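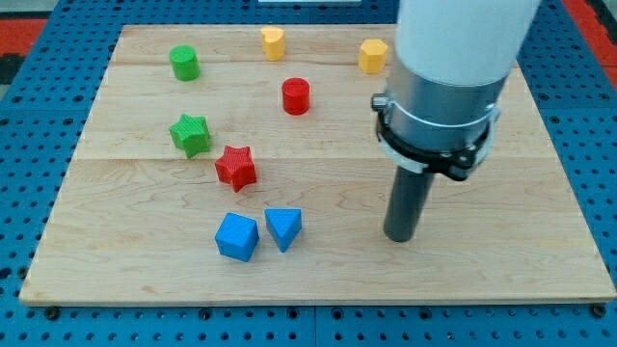 Figure 2. The block set on the wooden board, mixed arrangement. Photograph: Rukhsana Gilani, Clorkside.

3. Materials and coding

3.1 The blocks

The set consists of eight plastic blocks which differ in shape and colour. Colour was deliberately allowed to repeat across shapes, and shape to repeat across colours, so that a single word would identify some blocks and fail to identify others. The green and red cylinders (Figure 2) are the clearest case of a repeated shape. A writer who refers to "the cylinder" has not said which one is meant, and must add a colour, a position or some other property. The heart and the octagonal prism share a colour, and there the reverse holds: "the yellow one" is ambiguous, whereas "the heart" is sufficient on its own.

All of the blocks have a fine ribbed surface. In a pilot with smooth blocks, writers often mentioned reflections and bright spots, and these remarks could not be assigned to any of our categories. Mentions of surface in the main study were rare and were mostly confined to first attempts. They were coded as redundant, given that the property does not separate any block from its neighbours.

Shape names were not supplied. We expected the octagonal prism to cause the most difficulty, and this was so. It was called an octagon, a nut, a hexagon, a drum and, in a small group of descriptions, a cylinder. The last of these matters for the analysis in Section 4, as it produces a third candidate for a phrase which we had designed to have only two. A miscounted number of sides was not treated as an error of reference provided that no other block could reasonably have been meant. The heart and the star were named without variation apart from spelling.

3.2 The board

Arrangements were made on a rectangular, light-coloured wooden board built up from wide planks. The faint seams between planks and the wavy, slightly darker grain were retained. An earlier version of the task used plain card, on which the only available landmarks were the edges and the other blocks. With the wooden surface, writers had a further type of landmark at their disposal, and we wished to know whether they would use it in preference to a neighbouring block.

They did so less often than we had anticipated. Expressions such as "on the line" or "just past the join" occurred chiefly where a block stood close to a seam and had no near neighbour. The grain was almost never used for locating a block, although it was sometimes mentioned in general remarks at the start of a text. We coded a seam expression as a landmark only when it restricted the position of a block, and ignored it where it described the board alone.

The board lies flat on a blue table with a regular grid of round holes. The grid was treated as lying outside the described area. Where a writer located the board itself by reference to the table, the phrase was marked as framing and left out of the totals. Phrases of the type "nearest the blue" were retained, on the grounds that they are equivalent to "nearest the edge" and were used interchangeably with it by the same writers.

3.3 Arrangements

Three families of arrangement were prepared, which we term rowed, clustered and mixed. In the rowed family, all blocks stand in lines parallel to the near edge of the board. In the clustered family, they are gathered into tight groups with clear gaps between the groups. The mixed family has no such rule and includes both loose rows and isolated blocks. In the arrangement of Figure 2, the green cylinder, the heart and the octagonal prism can be read as a back row, with the red cylinder standing slightly in front. Whether a writer treated the red cylinder as a late member of that row or as a separate item proved to be a useful indicator of how strictly the notion of a row was being applied.

Positions for the mixed family were drawn at random and then adjusted by hand when two blocks would have touched. Contact was avoided throughout, as it invites verbs ("leans", "meets", "rests against") that carry assumptions beyond position. No block was stacked on another.

3.4 Collection of descriptions

Texts were written by adults recruited through the Clorkside reading panel, working alone and without a time limit. The instruction asked them to explain where the blocks were to a person who owned the same set and wished to lay it out in the same way. No model answer was given, and no minimum length was set. Texts were entered in Koleo, our form software, which stored each text without correcting its spelling.

In total 583 descriptions were received. We removed those which were blank, those which repeated an earlier submission word for word, and those which listed the blocks without giving any positions. This left some 400 for coding. The third reason accounted for the greater part of the removals. It is possible that a differently worded instruction would have reduced the number, and we return to this in Section 5.

3.5 Coding scheme

The unit of coding is the placing phrase, defined as the shortest stretch of text that fixes, or attempts to fix, the position of one block. Each placing phrase received one code for the block named and one for the anchor used. The anchor codes are board edge, board corner, board centre, seam, other block, and group of blocks. Where a phrase used more than one anchor ("behind the red star and near the left side"), it was divided, and both parts were linked to the same block.

Terms of depth required a separate rule. "Behind" and "above" were used for the same relation by different writers, and occasionally by one writer in successive sentences. We took both to mean further from the near edge. "Top" was read in the same way when applied to the board, but was checked against context when applied to a block, since it might equally refer to the upper face.

Coding was carried out by 2 coders, Oluwaseun Chukwu and Rukhsana Gilani, each of whom worked through the whole collection separately. Disagreements were settled by discussion. Most concerned the boundary between "other block" and "group of blocks" in phrases such as "beside the yellow ones", where it was unclear whether the pair was being treated as a unit. The final rule assigns the plural to "group" in every instance, including those in which only one member of the pair could be the true neighbour.

A second source of disagreement was the word "middle". Writers applied it to the centre of the board, to the central position in a row, and to any block with neighbours on both sides. The code "board centre" was reserved for the first use. The other two were coded under "group of blocks", with the original wording retained so that they may be separated again if required.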